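Machines and chores: where are we really?
General discussion > Automation > Household and light workshop

Page 1 of 1

m_postma
Sunday, December 6, 2020

Splitting this off from the Podine thread before it gets locked. The claim there was that a single arm with a parallel gripper can now do "most of what a cleaner or a stores assistant does with their hands". I would like to see that tested against specific tasks.

My own position is that pick and place of rigid items from a known tray is solved. Wiping, peeling, folding and anything thin is not. We ran a Rilum arm in the stores at work from September, moving boxed fasteners between a rack and a bench. It completed 1,975 moves and needed help on 14 of them. Good numbers. Then we asked it to lift old labels off the shelves and it was useless.

Milan Postma

flatpack_ken

What does "useless" mean here? Could not find the label, could not get under it, or tore it?

m_postma

All of those on different attempts. Finding it was the commonest failure. The shelves are cream and so are the labels, once they have aged.

Hyun_tools

The finding part is underrated as a problem. People assume grasping is the hard bit and that vision comes free. On a pale surface with a shadow across it, the contrast between a small tan patch and the background can be less than the contrast between the lit and unlit halves of the same surface. Any fixed threshold will pick up the shadow edge first.
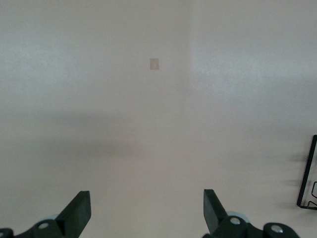
Wrist camera view. Tan patch upper left of centre, part of a black wire frame at far right.

For anyone who wants to argue about it, the patch has no visible shadow of its own, so there is no height cue to work with. The wire is easy by comparison – black on beige, and it does throw a shadow. A detector will find the wire every time and you then have to persuade it that the wire is not the job.

Dong-geon Ra

flatpack_ken

You could fix that with a ring light for very little money. This is a lighting problem being sold as an intelligence problem.

Hyun_tools

A ring light flattens the shadow band, agreed. It does nothing for a tan patch that is nearly the same tone as the surface, and on a gloss shelf it gives you a bright reflection in the middle of the view. Low side lighting is better for thin items if the edge has begun to lift. If the edge is fully down you are relying on colour alone.

oldbench

I clean rented flats for a living. A label like that takes me a thumbnail and a few seconds, and if it won't shift I go and get the plastic scraper. Would the arm know to go and get the scraper?

m_postma

Ours would not. You can fit a scraper as a tool change, but the decision to change is scripted by a person.

drovia_user

Disagree with the general gloom. I have a Drovia unit at home on a rail over the worktop and it puts cutlery away. 903 items logged, and I stopped watching it after the first 200. It is slow. I don't care that it is slow, I am in another room.

flatpack_ken

Does it dry them first?

drovia_user

No. They come out of the dishwasher.

oldbench

So you load the dishwasher, unload the basket into its tray, and it does the last yard.

drovia_user

It takes them straight from the basket. I slide the basket under the rail, yes.

Hyun_tools

I would count that as a chore partly done. My objection to the Podine claim is the word "most". Cutlery is rigid, shiny and comes in a few shapes. A flat sticker needs fingertip force control and something thinner than a square-ended finger. Blunt tips pressed on to a shelf will slide over the edge of the paper. We tried grinding a tip down to a wedge and it marked the paint.

flatpack_ken

Put a strip of nylon on the wedge. I still think you are two cheap parts away from this working.

m_postma

Happy to try it. Ken, if you send me the nylon thickness you have in mind I will run it on the spare shelf and post the failures as well as the successes. Same lighting for every attempt, and no moving the wire baskets out of the way beforehand.

flatpack_ken

1 mm to start. Leave it proud of the tip by the same again.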